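Section 4. Teaching a task by remote control

Read section 3 before this one. If you skipped it, the arms will let you know.

The follower arms on the table copy whatever you do with the two hand controllers. They copy it faithfully, sneezes included. Wekora Teach records the arm positions and the camera views together, and each recorded attempt is called a demo. You will need a lot of demos. The sorting task that ships with the kit was trained on 163 of them, most recorded by Jocelyn Panganiban over what she describes as a long August.

4.1 Before you start

1. Turn on the cell, then the controllers. In the other order, the pairing screen sulks and you get to do it twice.

2. Hold both controllers in the rest pose and press PAIR. The arms move to match you at low speed. Keep your hands still until the screen says MATCHED.

3. Close each grip trigger fully, then let go. The gripper should follow. If it lags, run the trigger calibration on page 31.

4. Choose a task name. "test", "test2" and "test_final_REAL" are accepted by the software and regretted by everyone who opens the folder later.

CAUTION: Keep hands, sleeves and lanyards out of the cell while the arms are live. The stop button is on your side of the table for a reason, and you are allowed to use it more than once.

4.2 Recording a demo

1. Set out the objects. Change the layout a little each time. A robot that has only ever seen one neat arrangement will expect it for life.

2. Press RECORD and wait for the tone. Movement before the tone is lost.

3. Do the task at a calm, even pace. Faster is not braver. The recording stops by itself at 4,000 samples, and if you keep reaching that limit, break the task into shorter ones.

4. If you drop something, pick it up and carry on. Recoveries are useful and we want them. Swearing is not recorded.

5. Press END with both grippers open and clear of the objects.

6. Mark the demo KEEP or TOSS. Be strict. Chie Takagi reviewed 200 of our early demos and her notes are still hard to read - emotionally, I mean, the handwriting is fine.

NOTE: Change operators between demos, never during one. Two people have two ideas about how to approach a brick, and the arms will try to honor both.

4.3 Sorting by color

One color to a compartment: red on the left, green in the middle, yellow on the right. Decide this before the first demo and write it on something that can't be wiped clean.
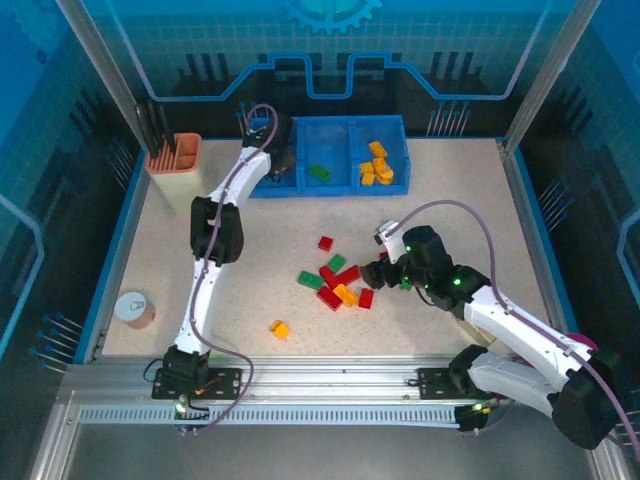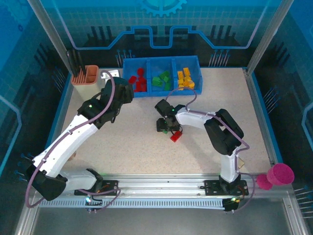 Start each approach from a little above the piece and come down with the jaws already open. Most bad grasps come from deciding which piece you want after you have arrived. When two colors lie close together, like the red block with the small green one peeking out under the right gripper in the second picture, pick your target early and commit to it. Lower slowly, close, pause for a beat, then lift. The pause feels silly through the controllers, but it makes the grasp much easier to find when you trim the recording.

If you grab the wrong one, put it back on the tabletop and open the gripper before trying again. Don't drop it in the nearest compartment and hope. The software believes everything you show it.

Save the session before powering down. Trimming and labeling are covered in section 5, which Nuanchan Duangkaew wrote and which contains fewer opinions.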